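Notebook, admissions data, February

Foundation intake file, second pass. Picked up where the last entry stopped, at the merge of the Namari export with the Trodcombe application forms.

Merged file is 2312 rows. Key is applicant number plus course code, because the Trodcombe forms let one person apply to Engineering and Computing on the same sheet. Dropped 29 rows where the English test score was blank and the waiver box was also blank. Kept a copy of those in the rejects folder. Do not delete it, the Mosquera office may still send score reports.

Problem with the score column. Namari stores the overall band as text, Trodcombe stores it as a number with one decimal. "5" and "5.0" did not match on the first run, so nearly 300 applicants showed up as having two different scores. Converted both to number before the merge and reran. Mismatches now are real ones: mostly people who sat the test twice and entered the older result on one form. Rule for now is to take the later test date. If there is no date, flag and leave.

Single-element minimums are still not checked. The Plimcombe course sheet lists a minimum for writing only. The other sheets list all four elements. Needs a lookup table by course, with blanks allowed. Started it, Business and Art and Design are in, Medicine and Law are not.

Country of study preference: free text on the old form, drop-down on the new one. "UK", "U.K.", "England" and "Britain" all mapped to UK. "America" mapped to USA. Left "either" alone.
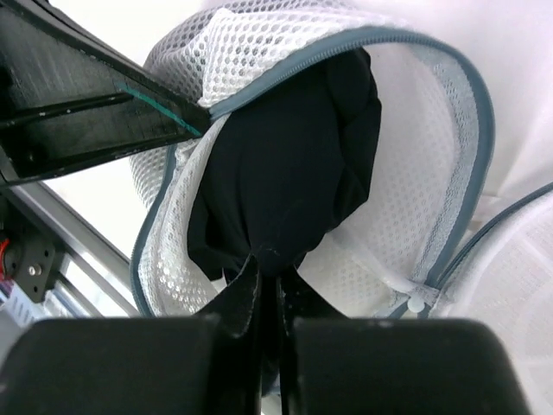
Page last changed: February, 4:40 p.m.

Ran the seat allocation on the cleaned file with the cap set at 300. It filled Business first and left Science short, same as before the cleanup, so the cause is in the sort order and has nothing to do with duplicates. The script sorts by course name when two applicants tie. Changed the tie-break to date received. Not rerun yet.

To do:
finish lookup table
rerun allocation with new tie-break
ask Mosquera what "conditional (B)" means in the offer column
check that the waiver box is exported as Y/N and not as 1/0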